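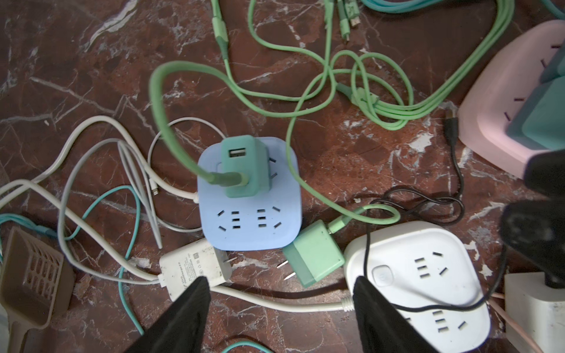

Mint-green USB charger plugged in a light blue power strip, a second charger beside it.

Home | Shop | Cables & Power | Floor Care | Contact

Stunmont Stone Floor Soap, neutral, for marble and other polished stone

Stunmont is a mild soap for daily washing of marble floors. It contains no acid and no wax, so it does not build a layer which becomes yellow with the years. We sell it in our shop in Kirwood and by mail.

How to use
Sweep the floor very well first. Sand is the biggest enemy of polish. Put 35 ml of soap in a bucket of lukewarm water and wash with a flat mop – not too wet. Change the water when it looks gray. Rinsing is only necessary in kitchens. Before you wash, please take up all cables, power strips and chargers, and wait until the floor is fully dry to put them back.

Please do not mix it with vinegar or with bathroom cleaner. Old spots from lemon or wine are damage in the stone itself, and soap cannot remove them. For these, ask Tae-yang Byun in our workshop about the Geum polishing powder.

Sizes
Bottle, 685 ml
Refill can, 2 liters

One bottle is enough for nearly 20 buckets. The smell is light, a little like linen. Keep it away from frost – in December we ship the cans only with extra wrapping.

Questions about dark or very old stone: write to Nele Kuhlmann at the Stesthorpe office.

Print this page | E-mail to a friend

This site uses cookies. By continuing you accept their use.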